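Rilildale council member steps down from party group over old forum posts
14 comments | 20 shares

A member of Rilildale's town council has left his party's group after posts he wrote on a local message board were passed to the Bosberg Courier. He will keep his seat and sit as an independent until the election in November.

The posts were made over a period of 2 years, before he ran for office. In them he called residents of the Moldovan Street apartments "freeloaders" and said the town should stop plowing their road in winter. He used a screen name, but had signed up with an email address that also appeared on his campaign filings.

In a statement sent to council members at 6 p.m. he said the words were his and that he was sorry for them. He said he had been angry about a tax bill and had taken it out on people who had nothing to do with it. He did not take questions afterward.
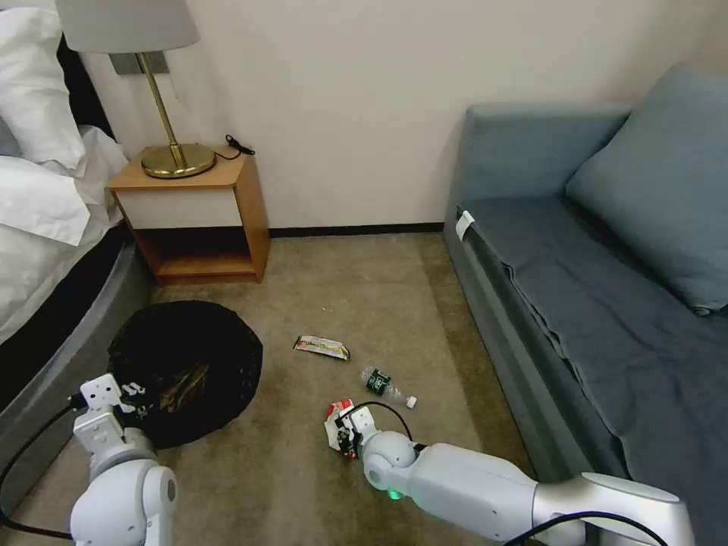 The local party said it had accepted his resignation from the group and would not be adding to his statement. It had been asked in January whether its candidates were checked before being put on the ballot. At that time it said each one signed a form declaring anything that might embarrass the party. The form does not ask about social media or message boards — a new version is being drafted and should be ready before the next round of candidates is picked.

The resignation changes the numbers on the council. The party had a majority of one, and now has none. Two votes are due before the summer break and both could be affected.

The first is the Flomix contract. Flomix runs the town's parking meters and has asked for a longer deal at a higher fee. The former group member had spoken in favor of it at the last meeting. He has not said whether he still supports it. The opposition wants the contract put out to bid, and with his vote or his absence it may now get its way.

The second is the plan to repair the sidewalks on the north side of town, where Moldovan Street is. The money was set aside last year but the order of work has never been agreed. Tenants in the apartments have asked to be first on the list. They have pointed out that the curb outside the main entrance has been broken since before the last election, and that wheelchair users have to go out into the road to get past it.

A petition from the tenants calls on him to give up his seat altogether. It had 3000 signatures when it was handed in at the clerk's office, a large number for a town this size, though signers did not have to live in Rilildale. The clerk has confirmed that a petition cannot remove a council member under the town charter. A recall vote can, but it needs a separate form, and every name has to be matched to the voter roll. The tenants say they have picked up the recall forms and have not decided whether to use them.

He has also been taken off the housing panel, which reviews complaints about rental properties. The mayor's office said all open complaints from Moldovan Street will be looked at again by the remaining panel members. Anyone who had a complaint turned down in the past 2 years can ask for a review in writing. There is no fee. 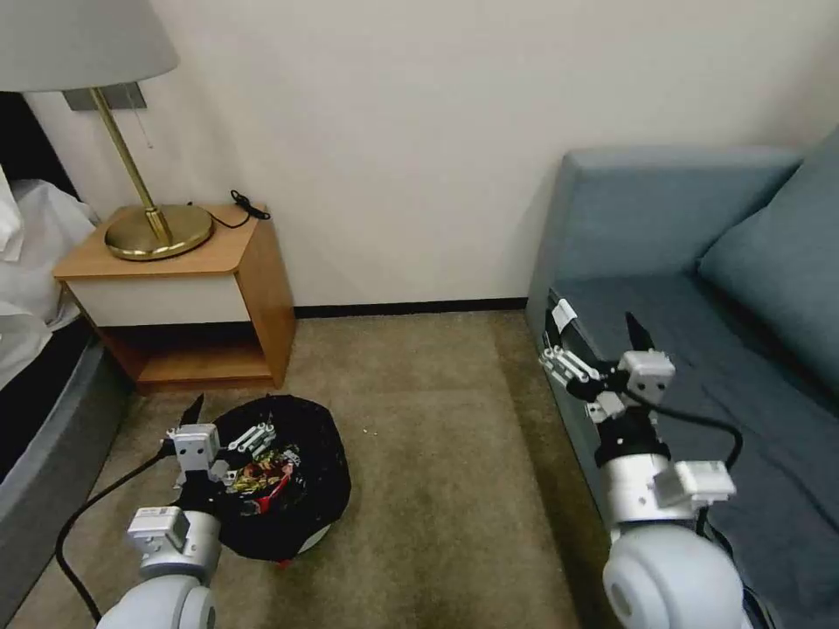
What happens next

The council meets again at 7 p.m. in the upstairs room at the town hall. The seating plan will be changed so that he no longer sits with his old group. Public comment is limited to 20 speakers, and sign-up opens at the door 30 minutes before the start.

The Flomix contract is on the agenda. The sidewalk plan is not, but members can ask for it to be added. Written comments on either one can be left with the clerk up to noon on the day of the meeting.

6 shares | Leave a comment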